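The gripper is the cheap part

Every month somebody publishes a gripper shootout, and every month I read it to the end like a man checking lottery numbers. Perkach beats Potum by a hair. Potum's people say the test was unfair. I've run a few of these myself, in simulation, and I've come to think we're grading the wrong thing.

My own bench is a marker, a mesh pen holder and a MrBeast chocolate bar wrapper on a wood-grain table, with a two-finger gripper hanging in the air behind its far edge.
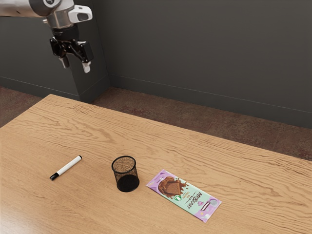 What 500 trials got me

A ranking, naturally. I ran 500 grasps per gripper with the stock Woo controller and had a winner by lunch. Then I swapped in the Mistex controller, left the fingers alone, and the ranking flipped. Same table, same marker. The only thing I'd changed was who decides when to close the hand.

A marker is a rude little object. Come at it a few degrees off its long axis and the fingers pinch an end and spin it – and the score sheet blames the fingers.
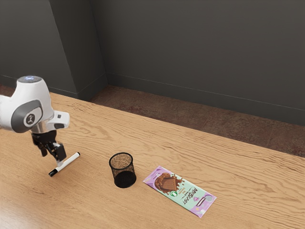
So when a vendor wants $4,000 for a hand that scores 80 percent, ask what was driving it. I've asked. I usually get a brochure.

I'd like to see two controllers in every comparison, with both columns printed even when they disagree. It would double the work and ruin some nice bar charts. And yes, simulated friction is a polite guess, so my own numbers deserve the same suspicion. I'm still running them again on Saturday, with the wrapper this time, which lies flat and gives a pair of fingers very little to hold on to.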